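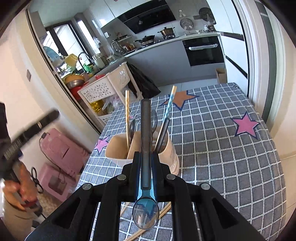 A clear-bowled spoon between the two fingers, at the utensil cup.

Visit report: an afternoon with the Istia table project
By Dewanti Pelupessy
October 22, 2018

I write for a small newsletter read by people who own canteens and guest houses. Our readers ask me often if a machine can already set a table or put the cutlery away. So when Istia opened its doors to visitors, I took the train and went to look.

The visit was not in a hall with stands. It was in a home, at a dining table with a kitchen behind it. My host was Halima Mbwambo, who leads the part of the work that concerns eating tools. She explained that people first do the chores by hand, holding a gripper with two fingers, and that a robot arm should later learn from these recordings. She asked us to keep our bags off the table and our voices low.

The chore of the day sounds very easy: take one spoon or chopstick, and put it in the cup. I was allowed to try it. My first spoon fell on the cloth. With the second I was so careful that the person after me had to wait. When you hold a spoon with your own hand, you turn it a little with the fingertips and you do not think about it. Two stiff fingers cannot do this, so the whole wrist must go around. After 47 tries, Halima told me, most people become calm and stop fighting with the tool. I stopped long before that.

Chopsticks are worse. They are thin, they roll, and when the cup is already full they push each other to the side.

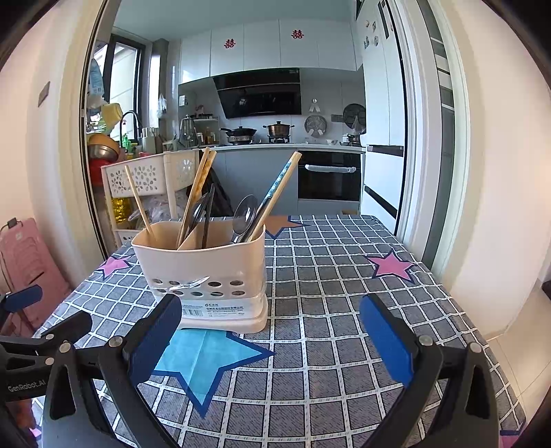

WHAT THE MACHINE CAN DO TODAY

After tea I spoke with Njoroge Mwaipopo, who takes care of the robot arm in the other building. His answer was more modest than I expected. The arm can pick up a spoon if the spoon lies alone. It can put it in a caddy if there is enough free space. With mixed utensils, wood and steel and plastic together, it still needs a person near. Clear plastic gives him the most trouble, for the cameras see the cloth through it.

He showed me his notebook from May. On one page were 102 attempts with chopsticks, and next to many of them he had written only "again".

I asked him what a canteen owner should buy now. He said a good dishwasher and a second caddy.

COST AND PRACTICAL MATTERS

Istia does not sell anything yet and gave me no price. Two visitors from Koech wanted to know about renting an arm for a breakfast room, and they received the same answer.

The next open afternoon is not fixed. Groups are small, and you should write to Halima before you come. Wear sleeves that you can roll up. From the station it is two stops by bus, and the last part of the street goes uphill.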